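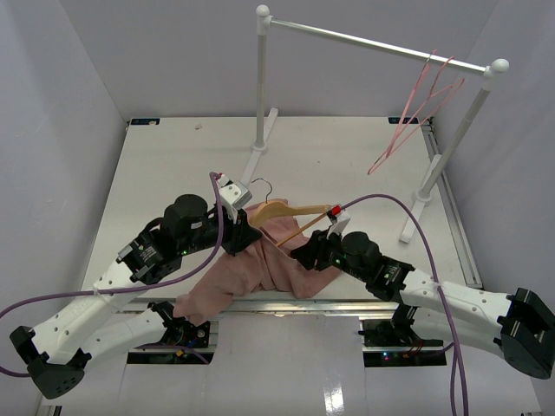 Poste textile, démonstration à deux bras : le cintre en bois est tenu entre les deux pinces, au-dessus du haut rose. Photo Jevex.

COMMUNIQUÉ DE PRESSE
Pour diffusion immédiate

Jevex ouvre son atelier de Jomthorpe : 108 visiteurs, 4 postes en marche, une chemise récalcitrante

Jomthorpe, janvier. Portes ouvertes réussies pour Jevex. L'atelier de robotique a reçu 108 personnes en une matinée, professionnels du pressing, loueurs de linge, enseignants, quelques familles du quartier aussi. Ouverture à 9 h, dernière démonstration à 13 h, un peu de retard sur la fin.

Au programme, quatre postes à deux bras. Tri de petites pièces, rangement de couverts, pliage de serviettes. Et le poste textile, de loin le plus entouré : mettre un vêtement sur cintre, puis le cintre sur le portant.

Un geste banal, pas pour un robot. La maille se déforme, s'accroche, glisse. L'encolure n'est jamais deux fois au même endroit. Les deux pinces doivent travailler ensemble, l'une présente le cintre, l'autre va chercher le tissu, puis on inverse. Sur le portant blanc, des cintres fins en fil rose ; pour la prise en main à deux bras, un cintre en bois.

« On nous demande toujours pourquoi c'est si lent. Parce que le tissu bouge, voilà. Une pièce en métal, vous la posez, elle reste là. Un pull, non », résume Manolis Tzavaras, responsable des démonstrations chez Jevex. Il a tenu le poste textile toute la matinée, micro en main, avec une pause café promise à 10 h 30 et jamais prise.

Côté déroulé : passages courts, questions du public entre deux essais. Plusieurs échecs, montrés comme les autres. Une chemise en popeline apportée par une visiteuse a résisté à trois tentatives avant d'être rendue à sa propriétaire, intacte. Applaudissements quand même.

700 essais pour préparer la matinée

Pour le poste textile, l'équipe a enregistré 700 essais avant l'ouverture au public, sur des hauts de tailles et de matières differentes. Sept personnes se sont relayées. Le logiciel de coordination des bras, Tolonent, est développé en interne. La version présentée reste une version d'atelier, pas de date de commercialisation à ce stade.

Le mobilier du poste (portant, cintres, vêtements) vient du commerce ordinaire. Choix assumé : Jevex veut des essais sur des objets que l'on trouve dans une penderie, sans adaptation particulière pour la pince.

Waweru, blanchisserie partenaire

La blanchisserie Waweru, partenaire du projet, a fourni une partie du linge et beaucoup de remarques. Shabani Kashindye, chef d'équipe à la mise sur cintre, avait fait le déplacement avec quatre collègues.

« Moi je regarde les épaules. Si l'épaule est de travers, le vêtement est à refaire, c'est tout. Là, sur la maille, c'était propre deux fois sur trois à peu près. Sur les manches longues il y a encore du travail. »

Les remarques ont été notées sur place. Priorités retenues pour la suite : les manches longues, les encolures étroites, et la dépose du cintre sur la barre quand d'autres y sont déjà suspendus. Ce dernier point revient souvent chez les gens du métier, les portants d'une blanchisserie sont rarement à moitié vides.

Prochaine ouverture

Une seconde matinée est prévue au printemps, même adresse. Groupes scolaires et formations professionnelles prioritaires, inscription obligatoire cette fois, l'atelier était trop plein vers 11 h. Les visiteurs qui le souhaitent pourront de nouveau apporter un vêtement, propre et sans bijou ni épingle. Accès de plain pied, stationnement dans la cour.

Les rédactions peuvent demander des visuels suplémentaires et un passage au poste textile hors public, le matin de préférence.

À propos de Jevex
Atelier de robotique installé à Jomthorpe. Développe des postes à deux bras pour la manipulation d'objets courants et de textiles.

Contact presse : Manolis Tzavaras, service des démonstrations, Jevex, Jomthorpe. Visuels sur demande, mention obligatoire « Photo Jevex ».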